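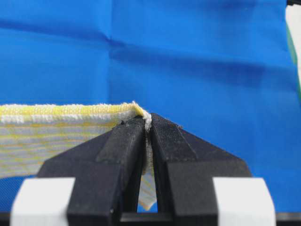
Home Notebook Stock list Contact
2 min read

13th February

Towels and linens, continued from the January list. Karabo wants the cloth sorted by how well the corners hold their shape, so I started with the terry.

The yellow and white stripe is the easiest of the lot. The hem is thicker than the rest, so the top edge stays straight when it is pulled out from the corner. Loops look even and there is nothing worth brushing off. Fold along the stripes, hem uppermost. Corners to be checked for loose threads before it goes back on the shelf.

Weighed the Stutness hand towel at 87 g and the Mokent one at 103 g. Scales zeroed between the two. I had the Mokent down as the lighter one last time, so the old label is wrong – Cormac to change it.

White strip next, held by its two ends against the blue cloth.
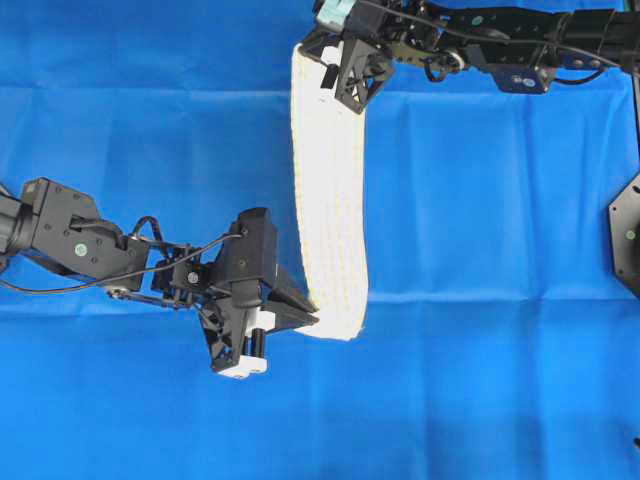

White strip, upper end and bottom corner held.

The blue needs an iron. The long fold across the middle is the worst of it and there are smaller creases higher up. Tried 30 minutes hanging on the rail last month and it made no difference. Cormac says steam from the back.

Still to do: the Naslow tea towels (nearly 30 in the box), new labels, and ask Karabo whether the strips are filed under linens or offcuts. I have put them under offcuts for now.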